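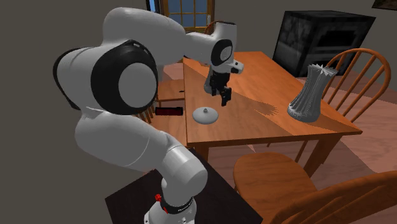

Pestik Tabletop

Search the reference
Enter a word or phrase Go

Last revised July – by the Reference Desk

Pestik Tabletop is a software kit for rehearsing household handling tasks with a simulated robot arm. It is sold by Parsons, a small supplier of teaching and test software in the town of Pumstead, and it runs on the Muda physics engine. The kit contains rooms, furniture, loose objects and a set of written tasks. The buyer gives commands to the arm by hand or connects a control program of their own.

Background

The kit began as an internal tool. Parsons had customers who wished to try a control program before they touched real hardware, and the first version offered only a flat surface with blocks. Users asked for places that looked more like a home, with legs under the table and chairs standing in the way. The second version, which is the one described in this article, was built to answer this wish. The name Pestik was kept from the first version, and Tabletop was added to separate it from an older product for warehouse shelves.

Contents

The standard package has 11 rooms and 212 loose objects. Each object has a weight, a surface friction and a collision shape, and all three may be edited in a text file. The objects come from several sources and their style is not uniform. In the dining room, for example, a ridged grey vase and a round domed lid with a small knob lie on a table with fine wood grain, while the appliance by the wall has a blocky, pixelated texture like stone. Parsons says in the manual that the mixture is intended, so that a vision program does not become used to one style only.

The rooms are lit from outside, and the direction of the light can be changed before each run. Shadows are calculated for all objects. In the dining room they divide the table top into brighter and darker areas, and the shadow of the vase repeats the spiky form of its rim. Such shadows are known to confuse simple methods of edge detection, and the manual gives a short chapter to this problem.

The arm

The arm supplied with the kit is a white model with black joint sections and a black gripper of two fingers. It stands on a dark pedestal, and the buyer may place the pedestal at any side of the table. The chairs can be kept or removed. When they are kept, they count as obstacles, and the arm must plan its movement above the seats and backs.

Other arms can be loaded from a description file, but Parsons gives support only for the standard one.

Tasks

There are 456 written tasks, sorted by level. The lowest level asks only for a movement to a named point with the gripper pointing down. The middle levels are about lifting and placing, and objects with a small handle or knob are common in them. The highest level uses tall or narrow objects that fall easily, and a task is marked as failed if the object touches the floor.

A task is started with a single command, and the result is written to a log with the time used and the largest force at the fingers. The log can be opened in any spreadsheet program. A run may also be saved and played again from a different point of view – this function is much used by teachers.

Licence and service

Parsons sells the kit in 2 forms. The single licence is for one computer and has no end date. The class licence is for a school or a training centre and must be renewed each year. Both include the corrections made to the current version. Help is given by e-mail only, and the help desk is closed on Sunday.

Reception

Reviews in the teaching press have been mostly friendly. The clear task files and the easy installation were praised, and several reviewers liked that the furniture can be moved with the mouse. The main complaint concerned the contact between finger and object. With smooth and round objects the grip may slip in a way that does not agree with tests on real arms, and users have shared their own friction values to correct this. A second complaint was the speed on older computers when all shadows are switched on.

The manual was called complete but dry. A later edition added more worked tasks and an index.

See also

Muda (physics engine)
Robot simulation
Motion planning
Gripper

Filed under: Simulation software – Robotics education – Products of Pumstead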